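Nerow Bridge: README

Nerow Bridge is a small service which connects home security sensors (door, window, motion, smoke) with an ordinary telephone line. When a sensor is triggered, it calls the numbers in your list, one after another, and reads a short message. It was written for people who do not want to depend on a phone app.

Maintainer: Azadeh Sadeghi. The call module is by Babak Heydari.

What you need

A Dornska hub with firmware 6 or newer, and a computer that stays on all day. The hub and the computer must be in the same network. A Prestovell voice adapter is the one we tested most. 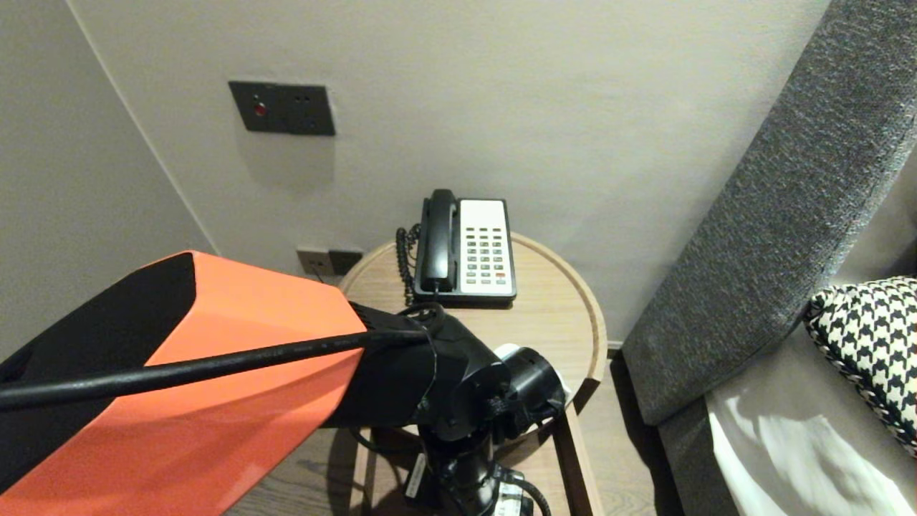

Installation

1. Unpack the archive and copy the folder "bridge" to the computer.
2. Open settings.txt and write the address of the hub. The default port is 80.
3. Add your phone numbers, one in each line. The first one is called first.
4. Start the service and run the test call.

Rules

A rule says which sensor may start a call and at which hours. For example, the motion sensor in the hall can be silent while you are at home, but the smoke sensor must always be allowed to call. Please do not put both in the same group – the quiet hours are valid for the whole group.

If the person does not answer, the bridge waits 36 seconds and tries the next number.
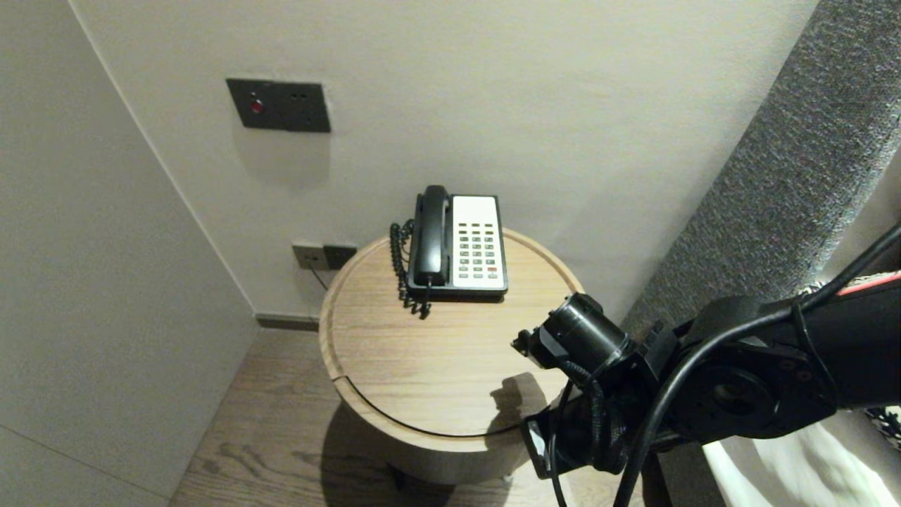

The waiting time can be changed in settings.txt, but a very short value makes trouble with voicemail. The bridge cannot know if a human or a machine has answered, so it asks the person to press a key. Without this key press the call is counted as missed.

Known problems

Karppinen window sensors send the "open" signal twice. We ignore the second one, but it is still written in the log.

The log keeps the last 278 events, and older ones are deleted without a warning.

After a power cut the hub may start later than the bridge. In this case restart the bridge by hand.

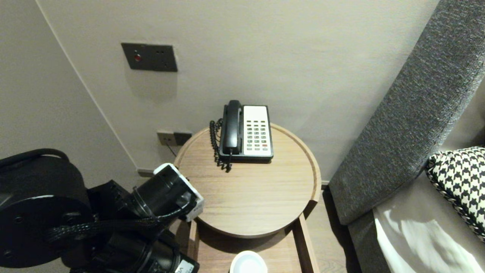 Corded desk telephone on a round bedside table

License

Free for home use. For other use please write to us first.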